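Turnville Linen Library opens its doors to borrowers

Turnville, 11/08/2023

FOR IMMEDIATE RELEASE

I've been putting off writing this because every time I sat down to do it another bag of pillowcases turned up at the door, but we're open! The Turnville Linen Library starts lending this month from the old Espinoza shoe shop on the high street, and anybody living in the town or the villages round it can join.

If you haven't heard of us, it works much like borrowing a book. You come in, pick out the bedding, towels or tablecloths you need, and take them home for up to 23 days. Then you bring them back and we wash them. Membership is free and so is the first loan. After that it's £2 a bundle, however big the bundle is (within reason, please, I've seen the size of some people's cars).

The idea came from my own spare room. I had family coming to stay, one decent set of sheets and a duvet cover that had gone see-through at the foot end. I asked along my street and ended up with far more than I could use, all of it lovely, most of it never out of the cupboard. So I wrote a little notice for the Dreltari bakery window asking who else had linen going spare, and we now have 1,077 items on the shelves.

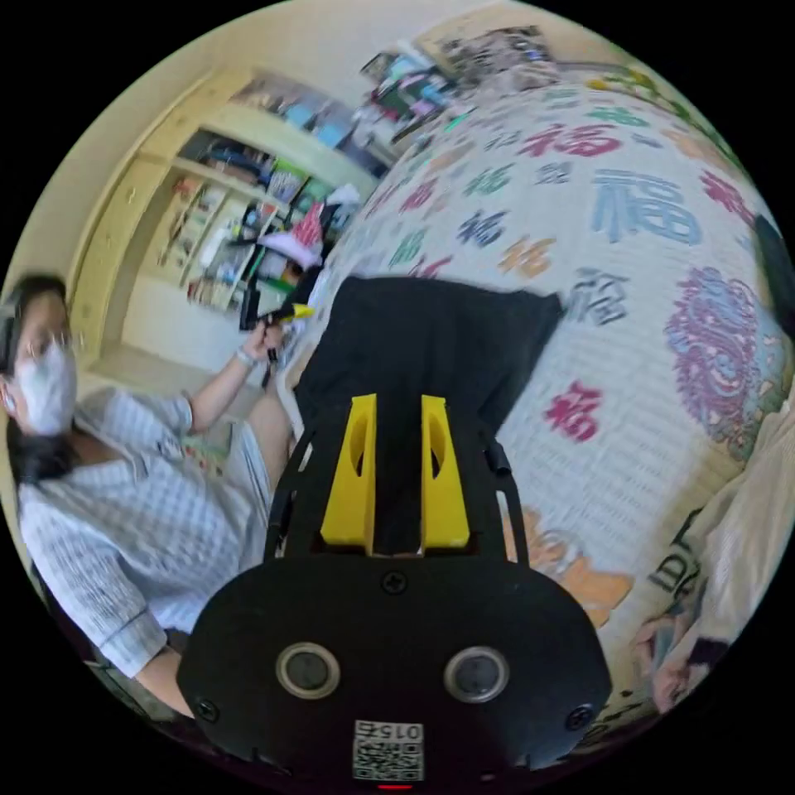
Dark cloth on the bed, August.

People do ask what sort of things we take. Cotton and linen are our favourites, and polycotton is fine too. Fitted sheets are very welcome as long as there's still some stretch in the elastic. We can't take pillows, duvets or electric blankets, and I'd ask you not to leave bags on the step overnight, as the foxes are dreadful at our end of town. Dark colours go out quicker than I'd expected, mostly to students and to households with a dog.

Everything gets sorted by size first and colour second. I did try it the other way round for a while and it looked gorgeous, like a paint chart, but you couldn't find a king-size sheet for love nor money. Single, double and king each have their own bay now, with cot sheets in the baskets by the window and table linen along the back wall. 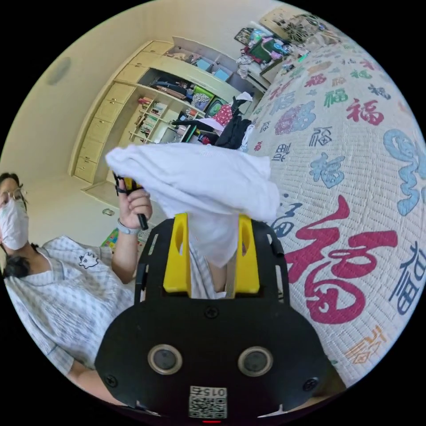

Washing is done at Trorel Laundry, who have given us a very kind rate on their quiet mornings. Whites go in hot, colours go in cooler, and anything with a bit of embroidery comes home with me to be done by hand. Small tears are mended before things go back out. Bigger ones get cut down into cot sheets, napkins or dusters, and the dusters are free to anyone who wants a handful.

We're also starting a Saturday mending table, running for 9 weeks to begin with. Bring your own sheet with the split seam and we'll show you how to turn it sides to middle, the way my gran did. There's a sewing machine to share, plenty of thread, and tea. Children can come along if they bring a grown-up.

Opening hours are 10am to 4pm, Tuesday to Saturday. To join, bring something with your address on it. If you'd like to donate, any time during opening hours will do, washed and dry if you can manage it, and a scrap of paper pinned on with the size would save me a lot of unfolding.

ENDS

Notes for editors: Local papers and newsletters are welcome to use any of the above. For interviews or a look round, call in at the shop during opening hours and ask at the front counter.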